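Brumosow update: the harbor chapter, save files and the spring demo

Hello again to everyone who follows Brumosow. The last newsletter was mostly pictures of monsters, and several of you wrote to ask about the game itself, so this time I will try to give more solid information.

The second chapter is now playable from start to end. It takes place in Flitthorpe, the harbor town which you could see from the hill in the first demo but could not enter. You arrive there by night, with almost no money, and you have to find a place on a ship before the festival is over. There are nine characters who can help you, and you will not meet all of them in one play. My favorite is the lamp seller, but she is also the one with the most bugs.

Combat has changed too. In the old version you chose all your actions at the beginning of the turn, and many testers told us that they forgot what they had chosen. Now each member of the party acts when their mark reaches the end of the bar. It is still turn-based, and the bar stops while you think. Torquil Kinnear has rewritten the enemy behavior for this system, and the wolves in the marsh are much harder than before. We may make them a little weaker.

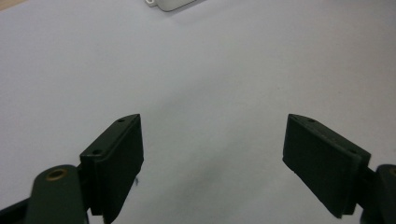
Will my save from the first demo work in the new one?
Saves from the first demo can't be loaded, but if the game finds one on your computer, you will receive the blue cloak at the start of chapter two.

The music for Flitthorpe is by Aitana Carretero, who also wrote the title theme. She recorded two versions of the harbor song – a slow one for the night and a faster one for the festival – and the game moves from one to the other while you walk. Please play with headphones if you have them.

About the text: the script of this chapter has more than 2000 lines, and the translation to Spanish and Indonesian is done by our friends at Pangaribuan. German will come later. If you find a sentence that does not fit in its box, send us the name of the place and what the character was saying.

The new demo will be open in April for everybody on this list. In the closed test we had 569 reports, and we are still reading them, so please excuse us if your answer is late. The most common problem was the ladder behind the fish market. It is fixed now.

Thank you for your patience,
the Sindgate team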